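Club > News > Interviews

Fixtures Results Squad Tickets Shop

Fahy's head of recruitment on selling late, loan clauses and the 348-minute problem
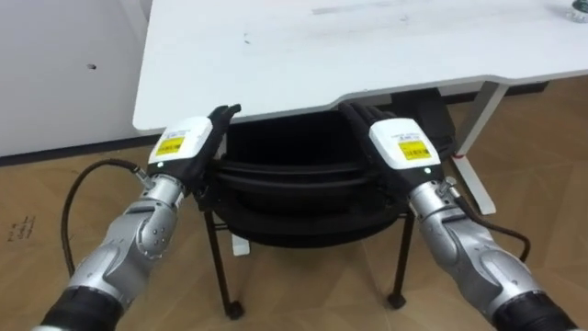 Fahy signed two players in the summer window and sold 3. The head of recruitment, who has been in the post since June, says the plan was to buy four. The second striker target had agreed personal terms when the selling club, Brindance, changed the payment schedule.

"They wanted the whole fee inside the first season," he said. "We had budgeted for it over three. The total was the same but the cash flow was not, and I can't commit next year's wage money to a fee. We went back with a larger add-on for promotion. They declined it at 9pm and that was the end of it."

Supporters have asked why the club did not return to the left-back it had watched since the spring. He said the medical was satisfactory and the player was willing to come. The difficulty lay in minutes.

"He played 348 minutes in the league last season. We look for a full-back who has played at least 1,092, the equivalent of just over 12 matches, before we pay a fee. Under that I will take a loan. His club would only sell. I would make the same decision tomorrow."

The threshold is applied to outfield players aged 21 and over. Younger players are judged on reserve football and on training data where the other club will share it. Most will not, he said, and those that do send it in different formats, so a week can go on making two sets of sprint figures comparable.

On the sale of the captain to Nirkus, he was brief. The contract had a release clause, Nirkus met it, and the club had no right to refuse. The clause was written before he arrived. New contracts carry one only if the player accepts a lower basic wage, and the window for using it closes two weeks before the general deadline.

"If you lose a centre-half with 14 days left, you can replace him. If you lose him on the last evening, you play a midfielder there until January. We have done that once and conceded from set pieces for two months."

The midfielder who arrived from Nukico is on a season's loan with an obligation to buy. The obligation takes effect if he starts a set number of league matches, which the club will not disclose. Asked whether this might affect selection, he said the manager had not been told the figure.

"It's in the contract and I know it, and the finance side know it. He picks the team."

Work on the January window has begun. The scouting list stood at 124 names at the end of August and will be cut to 20 before the staff travel to watch anyone in person. Video comes first, two full matches per player, one of them away from home. Clips supplied by agents are not used.

The priority is a left-sided defender, followed by a goalkeeper on a short loan if the current deputy's shoulder needs surgery. A decision on that is expected after the next scan. He would not say whether Brindance would be approached again for the striker.

"Their schedule would have to change. Ours hasn't."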